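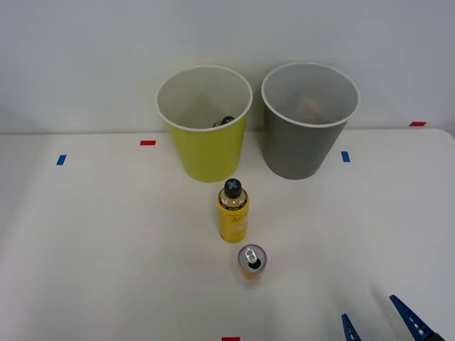 ## June 1, 2022

Rang the Belton clinic again over the sponsorship forms. Josefina Sepúlveda says the income rule counts Dad as part of our household even though he's lived in Leiva since March. Maybe so. The letter says 90 days to reply, the website says 60, and she wouldn't put either in writing.

Windetti want $300 to "review" five pages – I can read. Their brochure promises peace of mind, whatever that costs extra.

Will send the rent receipts myself and keep copies. Dad thinks it'll be sorted by winter. I don't.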